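02/06/2023, stacking bench

Cleared the white table first thing and wiped it down. Only the blue and pink cubes went back out. The rest of the Gemberg set is in the drawer under the scale, sorted by color.

Blue goes on pink for all of today's stacks. Offset and twist are to be noted by eye for now, in the columns Cosimo Leone added to the sheet. Anything where the top cube overhangs or sits crooked still gets logged as a stack, with a "c" after it. Please don't straighten them before writing them down.

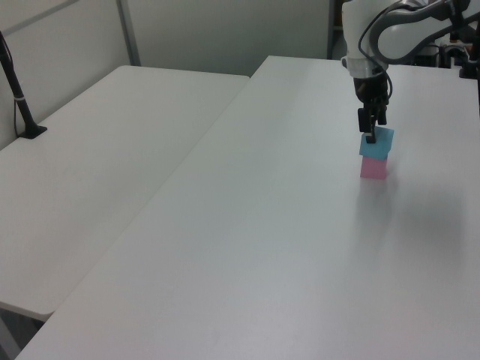 Running count on the sheet is 171, and 67 of those carry the "c". Target for the set is 300, so there is plenty left for next week.

Checked the faces of the spare cubes with the small square. Two of the Veloso ones are rounded at the corners and rock on a flat surface. Put them in the reject tub and taped the lid.

To do:
Order spares from Pavholm, same edge length as the Gemberg set.
Ask Cosimo whether a twist with no overhang counts as "c". I have been counting it.
New wipes, the box is nearly out.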